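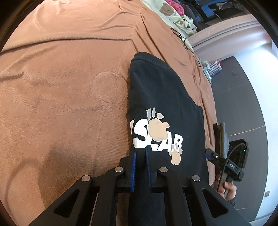

Drying Clothes Indoors in Student Housing
Group report, Household Studies project
Yuxi Lü, Nikola Zieliński, Hanyu Kang, Yuzhen Yuan

Background

Students in the Berham residence do their own laundry, and most of them hang it in their bedrooms. The basement has dryers, but they cost money and are often in use in the evening. During the winter, several residents reported musty clothes and water on the inside of their windows. We wanted to find out how much difference the drying method makes and whether a cheap change in routine would help.

Method

We ran the tests in April in Hanyu's room and Nikola's room, which are the same size and face the same side of the building. Each test load had one sweatshirt, two T-shirts, a pair of jeans and a bath towel. All loads were washed on the same setting with the same detergent.

We compared 3 setups:

Rack in the middle of the room, window closed
Rack in the middle of the room, window open for 30 minutes after hanging
Rack next to the wall, small fan running on low

Each setup was repeated 4 times. We weighed every item before washing, after the spin cycle and then every hour until bedtime, with a last weighing at 7 a.m. An item counted as dry when it was back to its starting weight. A humidity meter sat on the desk in each room. Fengying Lu, our project supervisor, lent us the kitchen scale.

Results

T-shirts were dry by morning in all setups. The sweatshirt and the jeans were the slow items. With the window closed, they were still damp at the cuffs, waistband and pockets at the 7 a.m. weighing in every run. With the fan, the sweatshirt was dry before bedtime and the jeans by morning.

Opening the window lowered the humidity reading quickly, but it went back up within 45 minutes of closing it again. The clothes dried only slightly faster than with the window closed.

The towel gave mixed results. In one fan run it was folded double over the rack and took longer than in the closed-window runs. We kept this run in the data.

Problems

Nikola's radiator came on during one night and we could not turn it off, so that run was repeated. We also did not measure outdoor humidity, and it rained during part of the testing.

Recommendations

Residents should hang heavy items in a single layer, turn pockets out and use a fan if they have one. We suggest the residence buy a few small fans that can be signed out at the front desk. A second spin cycle may also help, but we did not test this.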